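Section 4: Putting up your Skilberg paper panels

I've hung these panels in three rooms of my own place now, so what follows is the maker's order of doing things with my own notes mixed in. If you've never papered anything before, read the whole section once before you open the tube. It takes five minutes and saves a lot of muttering later on.

What you need on hand

A soft brush or a clean dry sponge
A level, or a string with something heavy tied to it
A sharp knife and a few spare blades
A pencil, a tape measure and a step stool
The bucket of Gindance paste that came in your kit (if you bought the Mastport kit, the paste is a powder and you mix it yourself, see Section 3)

Before you start

1. Turn off the power to any outlets on the wall and take the cover plates off. Put the screws in a cup. I mean it about the cup.

2. Wipe the wall down and let it dry overnight. Fill any dents, sand them flat and wipe again.

3. Check that every tube has the same batch number on the label. Mine all said 412. Two batches can look like twins on the table and like strangers on the wall.

Note: The repeat on the small prints is 300 mm. Leave at least 100 mm extra at the top and bottom of each strip for trimming. I left less on my first wall and had a bare stripe over the baseboard that I ended up hiding behind a bookcase.

Hanging the first strip

4. Measure one strip's width from the corner, take off a finger's width, and draw a plumb line there in pencil. Don't trust the corner itself - mine leans, and yours probably does too.

5. Brush paste onto the wall, a little wider than the strip. Thin and even is what you want. Go right into the edges, where the paper likes to lift.

6. Hold the strip at the top, line it up with your pencil mark and let it hang. Smooth from the middle out to the sides, then work your way down.

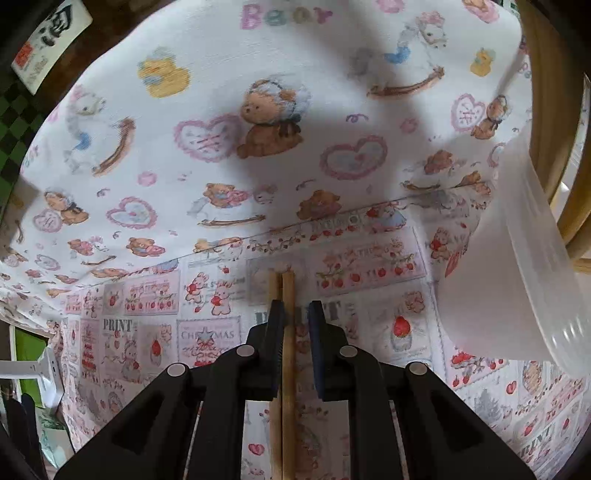

Written by the guide author
Home projects writer and tester, Gouveia
10 August 2022

7. Small prints made up of square panels, like the pink and white teddy bear and strawberry one, are the fussiest to match. Pick one row and follow it all the way along the wall. I use the row of strawberries, as my eye goes there first anyway.

8. Butt the next strip up to the first. No overlap! If you see a gap, slide the whole strip over with flat palms while the paste is still wet. Pulling on one edge will stretch it, and then the print drifts more with every strip you hang.

9. Trim at the ceiling and the baseboard with a fresh blade. I change mine after every second cut, which sounds wasteful until you've torn a strip you just spent ten minutes lining up.

Caution: Keep the knife and the paste bucket away from kids and pets. The paste also makes a floor very slippery, so wipe up drips as you go.

Bubbles and lifted seams

10. Leave little bubbles alone until the next morning. Most of mine went flat overnight. For a stubborn one, prick it with a pin, press in a dab of paste and smooth it down.

11. For a lifted seam, slip some paste under the edge with a small artist's brush, press and wipe clean with a damp sponge. Don't scrub, or the color may rub off.

Note: Keep the heat low and the windows shut for the first day. I papered my hallway in November with the radiator going full blast and had three seams to redo.

12. Once the wall is fully dry, put the cover plates back on and turn the power on again. Roll up your leftovers and keep them with the label, in case you need a patch. The part number for single replacement strips is 859, and cleaning is covered in Section 5.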